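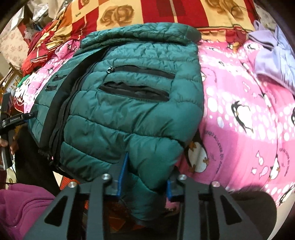
Grasp Labels Without the Tears: my semester project report

My part of the project was the software that takes a jacket-folding recording and decides where each grasp starts and ends. I called the tool Ukov, mostly so I could stop typing "the segmentation script" in every commit message.

When I joined, we were marking grasps by hand in a spreadsheet. I did 6 recordings that way and my eyes hurt! So the first thing I wrote was dumb on purpose: if the jaw opening drops and then stays flat, call it a grasp. On hard objects this works great. On a puffer jacket it's a mess, because the padding keeps squishing and the jaw width creeps down long after you've got hold of the hem. My script kept splitting one pinch into three or four.

Version two looks at jaw speed, smooths it, and uses two thresholds, one to enter a grasp and a looser one to leave it (I later learned this is called hysteresis and that everybody's thermostat does it). I also made it process the left and right grippers together, so a short gap on one side doesn't end the grasp if the other one is still holding on.

I tested on 118 recordings that had hand labels. The old script matched the labels on 70 of them. The new one matched on 83, which I was hoping would be higher, but okay. Most of the leftover misses are hoods and sleeves, where the person lets go and grabs again so fast that my smoothing just eats the gap. Shrinking the window fixes those and breaks the hems. I spent a whole Wednesday going back and forth on that one number.

The other thing that bit me was clocks. The two grippers log time separately, and if they drift, the two-hand logic happily merges stuff that never overlapped. I now line them up using a tap at the start of each recording, and Ukov refuses to run if it can't find the tap.

Next up I want to feed image features in along with jaw width, and write proper tests for the export code, which currently has none (sorry to whoever gets this repo in August).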